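2.3. La literie d'été et la question du « rafraîchissement »

Les enquêtes sur le confort thermique nocturne accordent depuis quelques années une place croissante aux nattes végétales posées sur le matelas. L'argument est toujours le même : une surface rigide et peu absorbante laisserait l'air circuler sous le dormeur et abaisserait la température ressentie. Nous avons cherché, dans les travaux disponibles, une mesure qui permette de soutenir cette affirmation dans un logement ordinaire. La récolte est maigre. L'enquête Sedach, la plus souvent citée, repose sur 4 000 questionnaires remplis en ligne, sans aucun relevé de température ni d'humidité, et la question posée (« Votre natte vous rafraîchit-elle ? ») appelle assez clairement sa réponse. 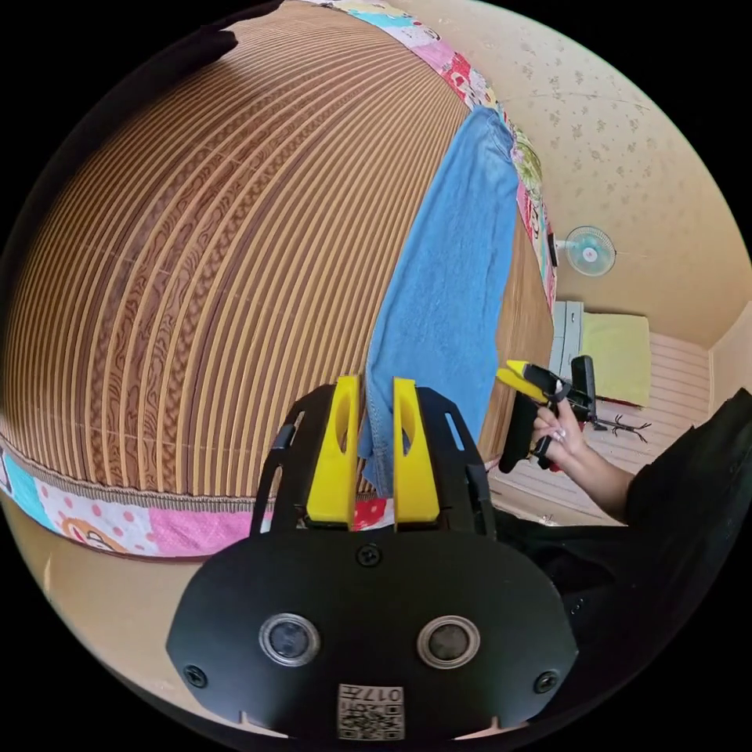
Matériaux et terminologie

Une première difficulté tient au vocabulaire. Les catalogues parlent de bambou, de rotin, de jonc ou de « fibre naturelle » pour des produits dont la composition n'est pas toujours vérifiable, et les répondants reprennent ces termes tels quels. Dans l'échantillon Tultel, 733 ménages déclarent posséder une natte en bambou ; le protocole ne prévoyait aucun contrôle du matériau. Or la conductivité d'une latte pleine n'a pas grand-chose à voir avec celle d'une tige tressée, et l'épaisseur, presque jamais rapportée, compte sans doute davantage que l'espèce végétale. Additionner ces réponses dans une même catégorie, comme le font les auteurs, revient à supposer résolu le problème que l'on prétend étudier.

La seconde difficulté concerne la période d'observation. Le suivi Tultel s'étend sur 30 nuits de juillet, toutes situées dans une même région et, pour la plupart, dans des logements exposés au sud. On voudrait au moins quelques nuits fraîches à titre de comparaison. Elles manquent, et la note méthodologique n'en dit rien.

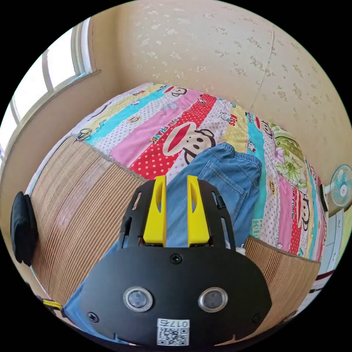

Reste la variable la plus négligée, à savoir ce que les gens mettent réellement entre eux et la natte. Un drap de coton, même fin, modifie les échanges de chaleur au contact de la peau et absorbe une partie de la sueur. Perrin est à notre connaissance la seule étude à l'avoir demandé, et elle constate que la majorité des utilisateurs ajoutent un drap dès la première semaine, souvent pour des raisons de confort mécanique (marques sur la peau, cheveux pincés entre les lattes). L'effet mesuré devient alors si faible qu'il se confond avec l'incertitude des capteurs. Les auteurs concluent malgré tout à un « bénéfice probable ». Nous ne voyons pas sur quoi repose ce « probable ».

On peut en dire autant de l'humidité. La ventilation par-dessous, invoquée dans presque tous les articles, suppose un espace entre la natte et le matelas. Une natte souple épouse son support, et cet espace n'existe guère que sur les schémas. Le dispositif Disico, conçu pour le mesurer, utilisait un châssis rigide de laboratoire et un mannequin chauffant immobile - conditions éloignées de celles d'un dormeur qui se retourne, repousse sa couverture et se lève à trois heures du matin pour ouvrir une fenêtre.
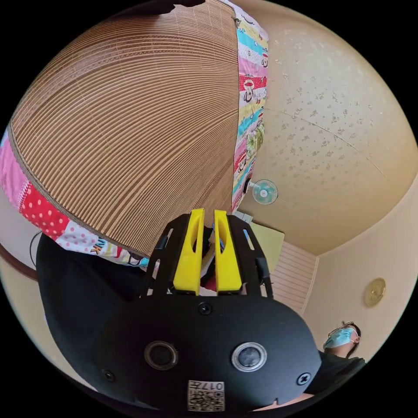 Il faut également tenir compte de l'entretien. Les finitions en tissu retiennent la poussière et la transpiration, tandis que la partie végétale se nettoie au chiffon ; les deux vieillissent donc à des rythmes différents. Aucune des enquêtes examinées ne relève l'âge de la natte. Une surface neuve et une surface polie par plusieurs étés d'usage sont traitées comme équivalentes, alors que le poli est précisément l'une des propriétés auxquelles les vendeurs attribuent la sensation de fraîcheur.

Figure 4. Chambre meublée : natte et textiles de lit.
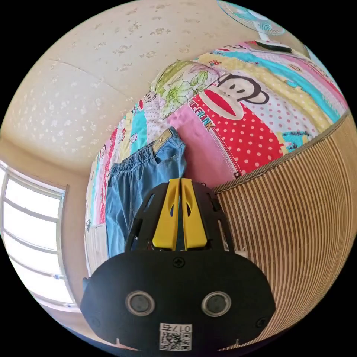
Le classement des couchages par saison, que la littérature commerciale présente comme une évidence, résiste mal à l'examen des chambres habitées. Les typologies opposent un lit d'été, minéral ou végétal, à un lit d'hiver, textile et épais, et rangent chaque ménage dans l'une des deux cases. La figure 4 s'y prête mal : un jean bleu clair est posé sur la couette à motifs vifs qui couvre le lit, et un panneau tissé à rayures se trouve dans la même pièce. Un questionnaire fermé n'aurait retenu qu'un seul de ces éléments. Nous ne tirons évidemment rien d'un cas unique, mais la grille à deux cases nous paraît devoir être abandonnée avant toute nouvelle collecte, fût-elle de 1 000 ménages. Un inventaire des textiles présents, accompagné d'un relevé horaire de la température de l'air, coûterait peu et permettrait au moins de savoir de quoi l'on parle. La section suivante examine les données de consommation électrique, où des réserves du même ordre s'appliquent aux ventilateurs.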